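The finger pads, again

11/12/18

I said in April that I would write up how I look after the grippers, and then I didn't, and the grippers looked after themselves about as well as you'd expect. So here are the notes. If you came for the sourdough post, it's one down.

For anyone new: I work in Cirnville, at a shop small enough that "the automation department" and "me" can be used interchangeably. Part of my job is keeping a set of hand-held grippers in working order. You hold one by the body, you squeeze, two soft fingers close on a thing, and the camera inside watches them do it. Later the recordings go off to teach an arm the same motion. The project is called Tendodano. I didn't name it. I have been told twice what it stands for and both times I was thinking about lunch.

The grippers are simple, which I mean as praise. They have a body, a rod that moves the fingers, the fingers, a camera, and a cable. Of these, the rod gives no trouble, the body gives no trouble unless dropped, and the camera gives trouble about once a season. The other two are why I have a job.

Pads first. They're rubber, dark gray, hollow on the inside so they can fold around whatever they're closing on. New ones are grippy enough to pick up a playing card off a table. After a few weeks of daily use they pick up the playing card, some lint, a bit of somebody's sweater and a fine layer of whatever the last person had on their hands. I used to clean them with alcohol wipes, on the theory that alcohol wipes are what professionals use. What alcohol wipes do to this particular rubber is give it a shine and then, a week or so later, little cracks along the root. I ruined 6 pads before I put that together. Now it's warm water, one drop of dish soap, a soft toothbrush, rinse, and leave them on a towel overnight. Do not put them on the radiator to speed things up. Yes, I did.

To take a pad off you want the fingers fully open. There are two screws at the root and they are not the same length, a decision I'd love to discuss with someone. The long one goes on the outside. If you put the long one on the inside it will go in perfectly happily, seat, feel great, and stop the rod a hair short of closed. You will then spend an afternoon recalibrating a gripper that is fine.

I tighten them by hand with the short driver, the yellow one, until it stops turning easily, and then a touch more. The manual from Skurel gives a torque value. I do own a torque driver. It's in a drawer, in its case, and it's calibrated, and I think we're both happier this way.

I keep a log of pad life in actual open-close cycles, because the software counts them and it seemed rude to throw the number away. The cutoff I use is 2,000. The worst set I ever had went at 1,382, and it went by splitting down the side in the middle of a run, with a noise like a duck. Most make it to the cutoff looking as if they could go on longer. I swap them anyway. I've heard the duck.

Then you swap both sides, always. I know the left one still looks fine. A fresh pad across from a tired one pulls everything a little toward the tired side, and the recordings come out with each object taking a small bow to one direction.

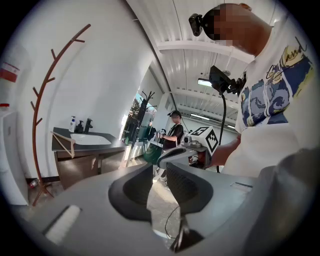

One gripper from underneath, pads up, with a second one behind it wearing its marker cube.

Speaking of the cube. It goes on top of the gripper and it's what lets the other cameras work out where the thing is and which way it's pointed. It's white with blocky black patterns on it, and it has one enemy, which is people's thumbs. Everybody picks these up by the cube. I have asked. I put up a note. The note has a thumbprint on it.

Cleaning the cube is a dry cloth and nothing else. The faces are printed stickers, and if you get them damp the corners lift, and a lifted corner throws a shadow, and then the software thinks the pattern is a different pattern or no pattern, and the track hops sideways in the recording like it saw a spider. If a corner has lifted already, don't glue it. Peel the whole face, clean off the gunk, put on a new one. Check which face you're replacing BEFORE you peel. Every pattern has a number and every number has a side, and the spares all look the same at the end of the day. I write the number on the backing paper in pencil now. I have a cube in the scrap box with two of the same face on it, and I keep it where I can see it.

After any cube work you redo the offset. That means: gripper in the cradle, fingers closed, hold still, let it collect, turn the cradle a quarter, do it again until you're back where you started. It takes 3 minutes if nobody talks to you. I have never had it take 3 minutes.

Okay, cables. I saved these for later so that I'd be in a worse mood by the time I got here.

The cable is thin and black and it wants to be somewhere else. Too much slack and it sags into a loop that catches on table corners, belt buckles and chair arms. Too little and it tugs at the connector whenever you reach for something, and after a few hundred reaches the connector starts to go, and it doesn't go in the honorable way where it just stops. It goes in the way where it works for you and not for the person using it. What I look for:

- wiggle the plug with the preview running; if the picture stutters, it's the cable, whatever you were hoping it was
- run two fingers down the whole length and feel for a kink or a flat spot
- look at where it leaves the body, that's where they break
- the clip should hold the cable, the plug should hold nothing

A bad cable goes straight in the trash with its end cut off. I cut the end off because otherwise a bad cable left on a bench becomes a spare cable by the following morning.

I tried the coiled kind for a while, from Cârstea, the supplier we get connectors from. Lovely things. They pull back toward where they came from with just enough force that you fight them all day without noticing, and then your wrist tells you about it at dinner. Back to straight ones, with one loop of slack at the wrist and a bit of soft tape. The tape gets replaced whenever it goes gray, so, constantly.

The head cameras get the same once-over as the rest, more or less. Strap, hinge, lens, plug. The hinge loosens over a session, and a camera that started out looking at your hands ends up looking at your shoes. One dab of the blue thread stuff on the hinge screw fixes it. Use the blue. The red is forever, and I have one camera that will be looking at shoes until it's recycled.

For the lens inside the gripper, the one staring up at the pads, I use a puffer first and a microfiber swab after. It's wide enough that it sees its own housing all the way around, so any crumb on the rim is in every single recording. Rubber dust from worn pads ends up there too. If you've been finding gray specks near the bottom of the picture and cleaning the lens isn't helping, look at the pads. They're shedding.

What's in the kit at the moment, since somebody emailed to ask: short yellow driver, the spare screws in two separate bags (LONG and NOT LONG), toothbrush, puffer, swabs, soft tape, pencil, blue thread stuff, cube faces in an envelope, two sets of pads, scissors for cable justice. It all fits in a lunchbox. The lunchbox used to be my lunchbox and I'd like it back at some point, but it smells like rubber now and I think we've lost it.

Still on my list: a better cradle. The one I have is a block with a slot cut in it, by me, with a saw, and the slot is not what I would call parallel to anything. I've been drawing a new one on the backs of packing slips. If it works I'll put the measurements up, and if I go quiet until April you can draw your own conclusions about the slot.

Posted in: work, small repairs, complaints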